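Handgreifer im Paar, Teil 2: das Stuvitz-Set nach vier Wochen

Kurz vorweg, ich schreib das zwischen zwei Terminen runter, also bitte nicht auf Kommas achten.

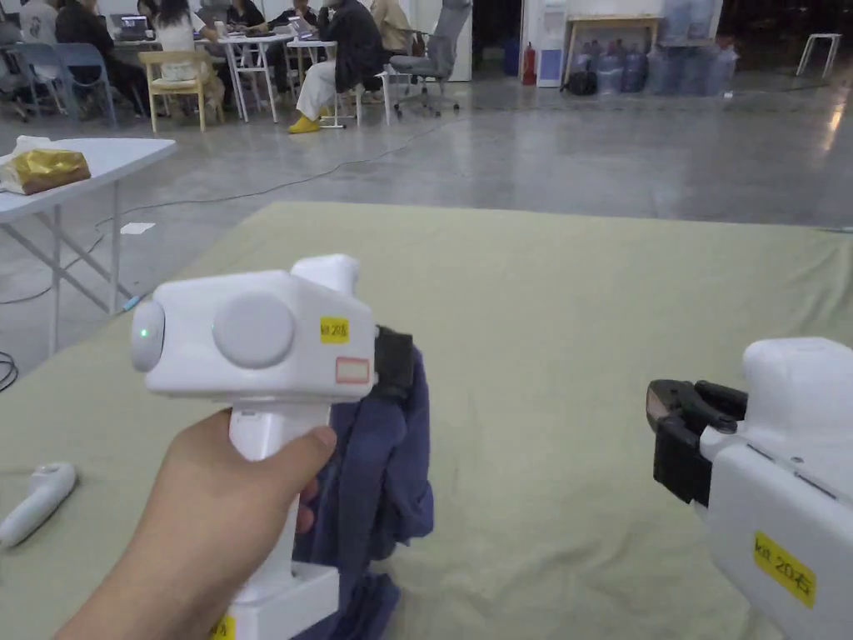 Cyrill Gisler schrieb unter Teil 1, für das Geld könne man sich die Dinger auch selber drucken, er habe das gemacht und es laufe seit dem Frühling ohne Murren. Einzig die Federn müsse man kaufen. Und ob ich das mit dem Gewicht ernst gemeint hätte, er merke davon nach einer Stunde nichts mehr.

Ja, Cyrill, hab ich ernst gemeint. Komm ich noch drauf.

Zur Erinnerung für alle, die Teil 1 nicht gelesen haben: Leihset von Stuvitz, zwei Greifer, links und rechts, dazu Software und ein Koffer. Man nimmt die Geräte in die Hand, macht seine Arbeit damit, und am Ende hat man Aufnahmen, mit denen man einen Roboterarm anlernen kann. Wir machen Textil. Also Tücher, Lappen, irgendwann Hemden, aber so weit sind wir noch nicht. Kaufpreis für das Set 3000 Euro, Miete gibt es auch, dazu unten mehr.

Erst das Gute. Die Backen. Ich hatte Angst, dass sie bei Stoff rutschen, beim Vergleichsset von Romex war das ja das Elend, drei von vier Versuchen für die Tonne. Bei Stuvitz hält der Stoff. Auch wenn man nur eine Ecke erwischt. Dicker Stoff sowieso, dünner meistens. Seidiges Zeug nicht, aber das kriege ich mit den Fingern auch kaum sauber gefaltet.

Aber: die Spitzen leiden. Nach ein paar Tagen Dauerbetrieb sieht man das schon deutlich, und Ersatz gibts nur im Paar und nur über den Händler. Das ist bei uns Tendeck. Antwort kam nach 16 Tagen. Sechzehn! Ich hatte bis dahin schon dreimal nachgefragt. Dann allerdings sehr nett, und zwei Paar lagen gratis bei. Na gut.

Griff. Senkrecht, liegt ordentlich in der Hand, Daumen vorne rum. Chiyo Morikawa hat kleinere Hände als ich und kommt trotzdem gut hin, sie faltet inzwischen schneller als wir alle. Der Kopf sitzt halt oben drauf und das zieht. Die erste halbe Stunde merkt man nichts, danach das Handgelenk. Bei langen Sitzungen wechseln wir jetzt nach 45 Minuten durch, das geht. Cyrill hat vermutlich bessere Unterarme.

Kleinigkeit, aber nervig: links und rechts sehen ab Werk gleich aus. Komplett gleich. Wer die vertauscht, merkt es erst beim Einspielen, und dann ist der Vormittag weg. Also Etiketten drauf, gelb, damit man sie auf dem weissen Gehäuse sofort findet. 左 und 右, von Hand. Seitdem keine Verwechslung mehr. Dass man bei dem Preis selber kleben muss, naja. Ein farbiger Ring hätte gereicht, Stuvitz, falls ihr mitlest.

Die LED leuchtet grün, wenn das Gerät bereit ist. Laut Anleitung soll sie vor dem Abschalten blinken, das hab ich in vier Wochen genau einmal gesehen und sonst war einfach Schluss. Support sagt, neue Firmware kommt im Oktober. Wir werden sehen.

Software jetzt. Puh. Installation ging, auf zwei Laptops ohne Theater, auf dem dritten gar nicht. Die Oberfläche ist hässlich, aber man findet alles. Was richtig gut ist: schlechte Durchläufe kann man gleich nach der Aufnahme rauswerfen, ein Klick. Bei Romex musste man dafür in irgendwelchen Ordnern wühlen. Was nicht gut ist: der Export. Dauert ewig und zeigt keinen Fortschritt an, nur so einen Kringel. Roman Nowakowski hat am zweiten Tag abgebrochen, weil er dachte, das Programm hängt. Hing nicht. Alles nochmal.

Zahlen, weil in den Mails danach gefragt wurde. Unser bester Tag waren 96 brauchbare Durchläufe mit Tüchern, mit einem Set und Wechsel an den Griffen. Mit Romex war unser bester Tag nicht mal die Hälfte. Ist natürlich kein Labortest, wir sind auch einfach geübter geworden. Trotzdem.

Aufbau bei uns ist simpel: grosse Matte auf den Boden, Tuch drauf, los. Am Tisch haben wir es auch probiert, aber da stösst man dauernd mit den Ellbogen an und der Stoff hängt über die Kante. Auf der Matte hat man Platz. Dafür Knie. Kauft euch Kissen, das ist kein Witz. Und streicht die Matte ab und zu glatt, Falten im Untergrund sind bei Stoff echt blöd, man greift sie gern mal mit.

Noch was zum Koffer: Schaumstoff zu weich, die Greifer wandern beim Transport. Hab ein Handtuch dazwischengestopft.

Miete oder Kauf? Tendeck nimmt für die Monatsmiete einen Betrag, den ich hier nicht nennen soll (ja, hab gefragt). Nach 4 Monaten ist man aber ungefähr da, wo sich der Kauf lohnt, und die Miete wird nur zum Teil angerechnet. Wer nur mal testen will: mieten. Wer weiss, dass er ein halbes Jahr Stoff faltet - kaufen, und die Ersatzspitzen gleich mitbestellen. Nicht erst wenn man sie braucht, siehe oben.

Und selber drucken? Geht sicher. Cyrills Einwand ist ja nicht falsch. Ich hab nur keine Lust, neben der eigentlichen Arbeit noch Gehäuse zu schleifen, und wenn was bricht, will ich jemanden anrufen können. Auch wenn der dann 16 Tage nicht rangeht.

Wir behalten das Set erstmal. Als nächstes kommt das von Boutros, die haben laut Datenblatt einen leichteren Kopf, dafür kürzere Backen. Genowefa Witkowska hat es schon bestellt, liegt wohl beim Zoll. Fragen zum Stuvitz bitte in die Kommentare und nicht per Mail, ich komm sonst nicht hinterher. Wer Erfahrung mit Frottee hat, bitte auch melden, da verhaken sich bei uns die Schlingen und ich weiss noch nicht, ob das an den Backen liegt oder an mir.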